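Cluren Flatweave Carpet Tiles
Item 2541 - Sold by the box - Shipped from the Kumarasinghe warehouse

Overview

The Cluren is a low-pile carpet tile for people who have given up on rugs. It lies flat, it stays put, and when somebody drops a full mug of coffee on it you pull up one square and leave the other ones where they are. We have been selling it for long enough to have watched three fancier carpets come and go from this page, each of them described by the maker as "timeless."

It suits home offices, workshops with pretensions, rental units, basements that don't flood and hallways. We would not put it in a bathroom. People do put it in bathrooms, and then they write to us.
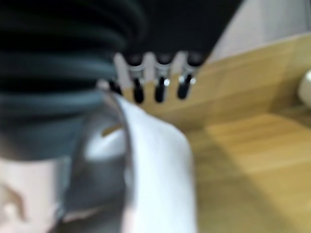

The backing is a bit stiffer than what you get on the bargain tiles, so the corners don't curl up in the first winter. It also means the tiles don't like being bent around a doorframe. Cut them. A sharp utility knife and a metal ruler will do it from the back in two passes, and a dull knife will do it in nine, with language.

Choosing a look

Four versions are in stock:

Cluren Plain, charcoal
Cluren Plain, oatmeal
Cluren Stripe, gray
Cluren Stripe, rust (until it's gone, and it is going slowly)

Plain tiles can be laid in any direction. Stripe tiles have an arrow on the back, and you should decide what you think about the arrow before you open the glue. All arrows one way gives you long lines that make a narrow room look longer. Turning every second tile gives you a checkerboard, which hides uneven walls very well and makes some people slightly seasick. Lay out a few dry and live with them for a day.

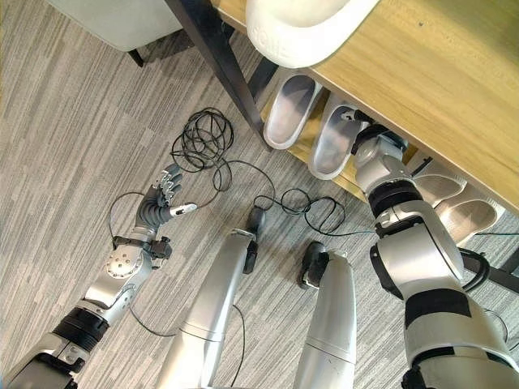
Color is where most of our returns come from, and gray is the worst offender. Under warm bulbs it goes a little brown, and under office lights it goes the color of a filing cabinet. Order the sample. The stripes earn their keep with small stuff, though: lint and pencil shavings get lost in them, which is the main reason to buy them. It works less well on anything pale and solid, like the little white cylinder held over the gray stripes in the second photo, and that is good news if you are forever dropping marker caps. Rust hides crumbs best of all, and nobody's first choice is rust.

Specifications

Box price: $116
Sample set, all four versions: $2, taken off your first box
Pile: level loop
Backing: felt over bitumen
Use: indoor only
Underfloor heating: yes, if it's the gentle kind
Chair casters: yes

Installation

Let the boxes sit open in the room overnight. Sweep, then sweep again, as one pebble under a tile will bother you for the rest of your life. Start from the middle of the room and work out toward the walls so the cut pieces end up under the furniture.

For most rooms, Juler corner tabs are enough and you don't need adhesive at all. A pack of 200 tabs is $14 and will see you through an average living room. On stairs, use Stendamine pressure glue and let it go tacky first. Don't use tabs on stairs. We can't say this any louder in plain text.

Care

Vacuum it. Blot spills. Keep a few spare tiles in a closet from the same box, and swap them in every so often so they fade along with the rest - a spare that has spent five years in the dark will look like a patch on old jeans.

From a customer

"Did the whole upstairs hall in one afternoon, then found I'd laid one stripe tile backward by the linen closet. My husband can't see it. I can see it from the kitchen." - Buppha Somboon

Shipping and returns

Orders leave within two working days. Boxes are heavy and the driver is only required to bring them to the curb. Unopened boxes can come back within 30 days of delivery. Opened boxes can't, even if you only wanted to smell them.

Price and stock checked 2020-09-18. For orders over 202 boxes, write to us first and we'll work out a pallet rate.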